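Keep the paper form at the library

Our town library wants to drop the paper card application in September and take new members online only. I think that's a mistake, and I say so as someone who renews everything from a phone.

The case for the change is easy to follow. Last year the Pacheco branch signed up 1,097 people, and 1,071 of them did it on the website. Fabian Leitner, who runs the branch, told the town meeting that typing in the other forms takes staff time he would like to spend elsewhere. Fair enough. But 26 forms is one every two weeks. I have trouble believing that is what keeps the desk busy. 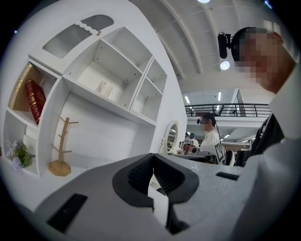

Who the 26 are

Noemí Trujillo works the front desk on Saturdays and she remembers a good many of them. Some had no email address. A few were parents signing up a child while the other children pulled books off the bottom shelf. One man had just moved to Grernness Street and didn't have internet yet, so he came to the library to use theirs, and needed a card first.

That last one bothers me the most. A public library is where you go when you don't have the thing at home. If the way in depends on already having it, we are serving the people who need it least.

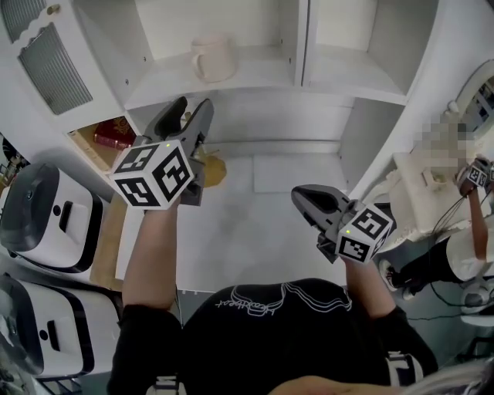 I have heard the answer that staff can sit down with anyone who gets stuck. They can, and they do it kindly. It also takes longer than handing over a form and a pen – Noemí puts it at 7 minutes for a patient person – and it means asking for help before you have even joined.

The form is one sheet. Leave a stack on the counter.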